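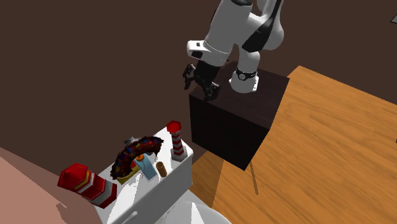
Monday, April 22, 2019

First club day after the Easter break. Bus was late so I missed the notices. Flor Henao had already put the list on the whiteboard and my name was against the wrist camera logs, with Jhonatan. We did those before break too.

We are still on the bathroom room. The kitchen one is finished as far as Flor is concerned, though the tap still passes through the sink if you load it twice. In the bathroom the arm stands on its dark block next to the toilet and the job is to tidy the things off the cistern lid. There are two lighthouses up there, one at each end, and the rest of the clutter is between them. The lighthouses came out of Gladys's folder of seaside models. I would have picked something with flat sides.

Spent the first hour on the approach. The arm has to come over the top, because from the side the fingers would go into the nearer lighthouse before they got to anything in the middle. Jhonatan wanted to lower the block. I said leave the block alone, every saved run depends on it, and change the elbow angle. We tried mine first. It gave us more room above the lid but the wrist ended up turned the wrong way and we had to put in an extra waypoint. His might have been quicker. I didn't say so.

Settings as we left them, so I don't have to ask again:

- run length 2,000 steps
- save a picture every 200
- gripper open at the start, always
- shadows on (Gladys wants them on for the open evening, they slow everything down)

The long run before lunch stopped at step 1,422 with an error about a missing contact pair. Looked it up in the notes. Socorro Carhuamaca had the same thing in November and fixed it by renaming one of the parts, only she didn't write down which part. Messaged her. She is on her placement at Bultex now and doesn't look at her phone till the afternoon.

Lunch was cheese rolls. Aníbal Guzmán came in while we were eating and asked what the score was. It is 664 on the club's sheet, which is the best we have had in the bathroom, but that was from a run with only the lighthouses on the lid, so I don't think it should stand. He said to put a mark beside it and carry on. I put a mark beside it.

After lunch Flor showed the two new Year 9s how to move the view round the room. They mostly made it go through the floor. One of them asked why there was no sink. There isn't one in the file we were given, Gladys said, and he could make one if he liked. He has gone home to make one.
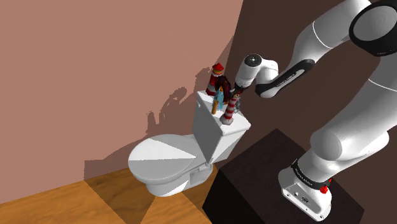

*By Jhonatan Cáceres, for the Grindotwood Robot Club diary (afternoon part)*

My turn to write as it is shared this term. I will keep it short.

Socorro answered at ten past two. It was the name of the lid. The lid and the cistern had been saved as one part in one file and two in the other, so the contact list was looking for something that was not there. I split them, saved it as a new copy and wrote the change in the log with the line number. It ran past the place it had stopped at in the morning.

Then we worked on where the gripper stops over the lid. The striped lighthouse is the awkward one. If the gripper comes down anywhere near it there is hardly any gap, and on the second try in the afternoon it caught the roof and the whole thing slid off and went down behind. We reset and raised the last waypoint. The next try cleared it but was then too high to close on anything. We have left it at a height between the two and will start from there.

I also turned the outside view round so that the toilet and the arm are both in it. The one we had been using was good for the fingers but you could not see what the base was up to. With the new one the black block still takes up a lot of the right side. I can live with that for the open evening.

Other things:

- The Tamayo laptop needs its charger brought back. It went home in somebody's bag before the break.
- Onora heat forms are due to Flor on Thursday, signed by a parent. Three are in.
- The fan in the corner machine is loud again.

Left the overnight run going on the corner machine with the shadows off. I will put them back on in the morning, before Gladys comes in. Locked up at half past four and gave the key to Aníbal.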